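Do Microwaves Really Cook Food From the Inside Out?

You have probably heard somebody say it. Maybe it was a grown-up, blowing on a potato. "Careful, microwaves cook from the inside out!" It sounds smart. But should you believe it?

Let's be fussy and ask for proof.

What the waves do

A microwave oven makes invisible waves. They are a cousin of light and radio waves. When they hit food, they make the tiny bits of water inside it twist back and forth very fast, and all that jiggling turns into heat.

The waves come in from the outside, like everything else that gets into a potato. They go in an inch or so and get weaker as they travel. The middle of a big potato mostly warms up because heat creeps in from the hotter parts around it. So the saying is wrong.

Why do people keep repeating it, then? Probably because of pies. A pie crust is dry and the filling is wet. Wet filling soaks up more of the waves, so you bite through a warm crust and burn your tongue. That is a good reason to wait before you bite. It doesn't prove the saying.

The door matters too. An oven is meant to shut off its waves as soon as the door opens.
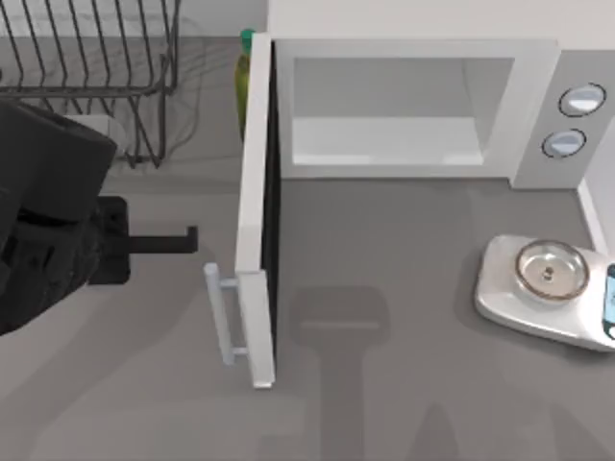 Three more claims to poke at

"Microwaves make food radioactive." No. Once the oven stops, the waves are gone, just as a room goes dark when you switch off a lamp.

"Microwaves kill all the vitamins." Every kind of cooking loses some. Boiling carrots in a big pot of water can lose more, and then you pour that water down the sink.

"Our oven heats everything evenly!" The box for the Guillot 982 says this. Boxes say a lot of things. With a grown-up, take out the turntable, cover a plate with grated cheese and heat it for 20 seconds. Look for melted spots next to cold ones. If you find them, what do you think of the box now?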